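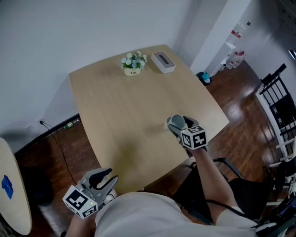 Derklow will start selling its Treton table in October, and the company is asking buyers to doubt the usual claims about small dining furniture, its own included. The Treton is sold as a table for daily use – a phrase the trade puts on nearly everything. With a pot of artificial flowers and a tissue box at the far end of a light wooden top, there is still bare wood left for a small gray cup. Whether that holds for a family dinner is another matter.

"I don't believe any table makes a room feel bigger," said Nanami Kamata, product lead at Derklow. "We took that line out of the catalog."

The first run is 2,000 tables, made in Skenduvberg. Buyers have 34 days to send one back. Press contact: Relu Dinu, Derklow.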